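Call for Participants: Weltodmont Winter Reading Circle on Dreams, Awakening and the Unseen

Posted December 20, 2020

Dear friends, old and new,

The Weltodmont circle is opening its doors again for the winter, and we would love to have a few more of you with us. If you have ever woken up from a dream and felt that it was more solid than your kitchen, or if you have spent years reading spiritual books alone with no one to talk them over with, please keep reading. This call is for you, and you don't need to have any special background to answer it.

A little about who we are. Weltodmont began as a handful of people trading letters about past lives, karma and the idea (a very old idea, as many of you know) that the world we walk around in is a kind of stage. Over time the letters turned into a newsletter called Stidska, and the newsletter turned into a circle that meets, reads, argues a bit, drinks a lot of tea and writes things down. We don't belong to any church. Some of us pray, some of us meditate, and a couple of us mostly come for the arguments, and they are very welcome too.

What we will be doing this winter

The new circle will work through the Kamata Notebooks, a set of handwritten dream records that were given to us in November by the family of a longtime reader. There are 1142 entries. A few are only a line long and others go on for pages, with drawings in the margins and whole conversations with teachers the writer met while asleep. We have typed up the first part and we'd like to read it slowly, out loud, and see what it stirs up in each of us.

Every participant will also keep a dream journal for the length of the program. You can write it by hand, type it, or talk into your phone if mornings are hard for you (they are for me, I'm afraid). Spelling doesn't matter. We'd just ask that you write something down every morning, even if all you have is a color or a feeling, or "nothing today."

How it works

The program runs for 6 weeks. We meet online once a week in the evening, and each meeting lasts 90 minutes with a short break in the middle to stretch and refill your cup. We open with a few minutes of quiet, somebody reads, and then we talk. In between meetings you will get pages from the Notebooks by e-mail, along with a question or two to carry around with you.

We have room for 30 participants, divided into groups of 5 so that everyone gets a chance to speak. You'll stay with the same group the whole way through. People have made some lasting friendships like this, and I still get holiday cards from my first group!

At the end there will be a shared issue of Stidska made up of pieces by anyone who wishes to contribute. You can use your own name, a pen name, or no name at all. Nothing from your journal will be printed unless you send it to us for that purpose.

Who we are hoping to hear from

Adults of any age and any belief, or none. You should be comfortable reading English and have a computer or tablet with a microphone. We especially want people who can listen to a view they don't share without needing to win. Believers in reincarnation and people who think it's all brain chemistry have sat in the same group before and had a lovely time of it.

Please note that this is a reading circle and not a treatment. We are not doctors or counselors. If you're going through a rough stretch, or if your dreams are frightening you, please talk to someone trained for that first, and come join us another season when you feel steadier. We'll be glad to see you then.

What it costs

There is no fee. The Fundow fund, which our readers keep going with small gifts, pays for the online meeting room and for mailing paper copies to those who can't read on a screen. If you'd like to put something in, thank you, and if you can't, please don't give it another thought.

How to take part

Send us a letter through the contact page, a page or less, telling us your first name, your time zone, and a dream you remember. It can be from last night or from when you were six. Tell us too if there are evenings you can't make, and whether you'd like paper copies. Put "Kamata" in the subject line so your letter doesn't get lost among the newsletter mail.

We read every letter and answer every one, though it may take us a little while over the holidays. If the groups fill up, we will put you on the list for the next round and send you the first pages anyway, so you have something to read by the window.

With warm wishes for a peaceful winter,
The Weltodmont circle 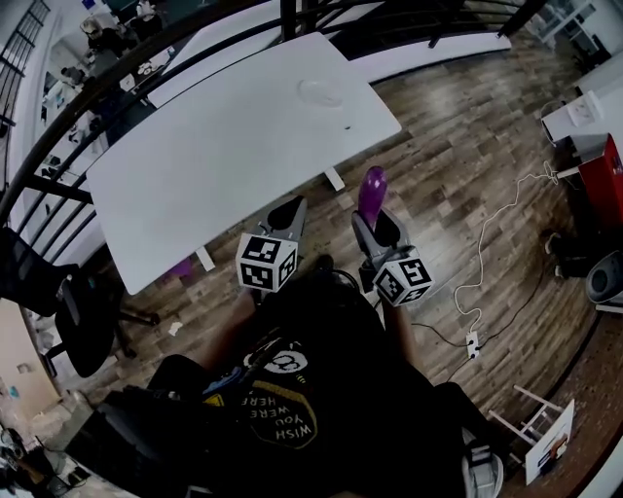 "Wish You Were Here" on a black T-shirt, upside down from this angle.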